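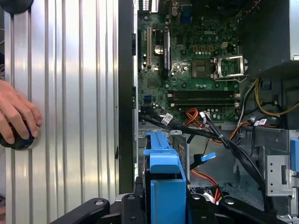
The second-arm question is back on the agenda for February, and I am still not persuaded. Pestow's quote for the PC teardown cell has gone up again, and the figure at the bottom leaves out fingertips, spare cables and the 33 hours of setup that Carla Saab logged on the first one. The sales sheet talks about "mixed desktop units" as if they were all one job. Look at what the gripper has to reach past in an ordinary Dell tower: a bundle of black data cables across the middle, orange and red wires under the memory slots, and blue plastic parts down by the drive bays. A person pushes that lot aside without thinking. I'd like to see a price that includes the arm doing the same.

Rachid Belkadi's case for buying is that two arms would share one bench, one licence and one operator. Fair enough, but the licence is per controller (page 20 of the Pestow terms, small print), and the operator still has a hand in the machine for much of the work. Until that changes we'd be paying for a second arm and a second pair of hands to go with it.

My suggestion is duller. Put 2 months of the service budget into better fingers from Kudau, keep a proper log of every time someone steps in, and ask Flullel for a hire price so we have something to compare – they hire by the week, Pestow doesn't. Muchen Li has the log sheet. Comments on the draft budget go to Iman Lahlou before she closes it, please, and with numbers attached.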